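Incidencia 117: tallas que no coinciden en las camisas Ferik
Tienda en línea de Jisetti
Estado: resuelta
Abierta por: Leonor Moreira
Asignada a: Sota Koyama

Viernes, 9 de octubre de 2026, 9:14
Leonor Moreira
Tres clientas han escrito desde ayer por el mismo problema. Piden la camisa Ferik de manga larga en talla 46 y en el correo de confirmación aparece la 42. En la ficha del producto la talla sale bien. Una de ellas ya ha recibido el paquete y la prenda es, en efecto, una 42. He probado con el color crudo y me pasa lo mismo. Con el azul marino no.

9:40
Sota Koyama
Reproducido en el entorno de pruebas. Falla en crudo y en teja, en las tallas 44, 46 y 48. La cesta guarda la talla correcta y el cambio ocurre al pasar el pedido al almacén. He vaciado la caché y sigue igual.

10:25
Sota Koyama
Descartado el módulo de pago. También he desactivado el recomendador de tallas y el error continúa. Miro ahora la tabla de equivalencias que importamos de Fujimoto.

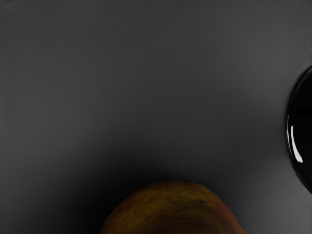 11:02
Sota Koyama
Encontrado. En junio Fujimoto cambió el patronaje de la línea y añadió 2 tallas por arriba. El archivo nuevo trae una columna más y nuestro importador sigue leyendo por posición. Los colores que ya existían conservan los códigos antiguos, por eso el azul marino funciona. Crudo y teja se dieron de alta después y tienen los códigos corridos.

11:20
Teodoro Ledesma
Desde almacén: tenemos 14 pedidos de esos dos colores sin enviar. Los dejo retenidos hasta que me confirméis. Los que ya salieron hay que cambiarlos a mano, no puedo corregirlos desde aquí.

12:08
Sota Koyama
Importador corregido para leer por nombre de columna. He vuelto a cargar la tabla y regenerado los códigos de crudo y teja. Seis pedidos de prueba, todos con la talla correcta en la confirmación y en el albarán.

12:30
Leonor Moreira
Compruebo desde el móvil y desde el ordenador: 44, 46 y 48 bien en los dos colores. Escribo a las tres clientas con la etiqueta de devolución. No se les cobra el segundo envío. Teodoro, puedes soltar los retenidos, pero imprime otra vez los albaranes.

13:15
Teodoro Ledesma
Albaranes reimpresos y pedidos revisados uno por uno. Salen esta tarde.

13:22
Sota Koyama
Cierro. Queda pendiente en otra incidencia que el importador avise cuando cambie el número de columnas.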